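Search datasets Search

# Zeltis Legislative Text Set

Zeltis is a set of state bills and amendments on police conduct records, annotated for changes in legal duty. It covers the release of disciplinary files, the time allowed for release, and the penalties for failing to release them. Compiled by Xiuying Wei. Last revised 28/11/2009.

## Contents

- 217 bills as introduced
- 400 amendments, each linked to its parent bill
- 55 committee reports, plain text only

Bills are stored one per file in `bills/`, UTF-8, with line numbers stripped. Struck text is wrapped in `[-` and `-]`, and added text in `[+` and `+]`. Some older bills were typed in by hand from paper copies, and their section numbers follow the paper.

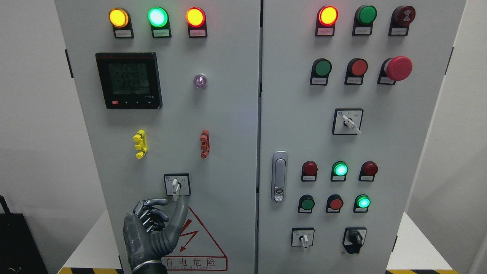

Control cabinet, left and right doors.

## Labels

Each operative sentence carries one of these labels:

- `DUTY`: an agency or officer must do something
- `BAR`: an agency or officer may not do something
- `POWER`: an agency may act at its own choice
- `PENALTY`: fine, suspension, or loss of certification
- `NONE`: findings, titles, effective dates

"Shall" is not always `DUTY`. "Shall not be construed to" is labeled `NONE` unless it limits an existing power. Definitions are labeled `NONE` even when they contain a hidden requirement; these are flagged in `notes.tsv`, column 4.

## Annotation

Two annotators worked on every bill. Disagreements were settled by a third reading under the Turnau guidelines, version 2. Nearly 100 sentences could not be settled and are kept in `open/` with both labels. Do not merge them into the training split.
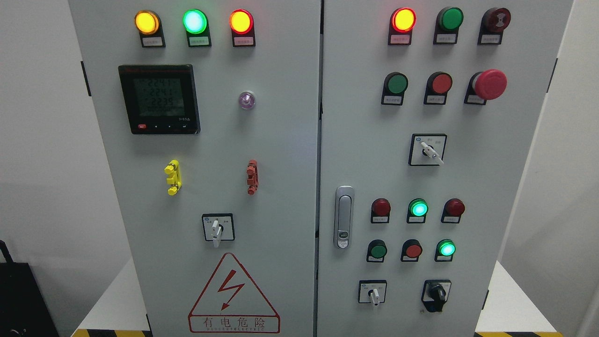 Amendments were labeled against the text they change. If an amendment replaces a whole section, the old section's labels are dropped and the new one is read fresh. Amendments that failed on the floor are included and marked `status=failed`.

## Tools

`jia` reads the bracket markup and writes one sentence per line:

 jia --in bills/ --out flat.tsv

Use `--keep-struck` to retain deleted text. Nested brackets are not supported.

## Known problems

- Statute citations are not normalized.
- Votes are missing for voice-vote bills.
- The Zodovetti converter drops footnotes in committee reports.

Filed under: Data > Law and Government > State Bills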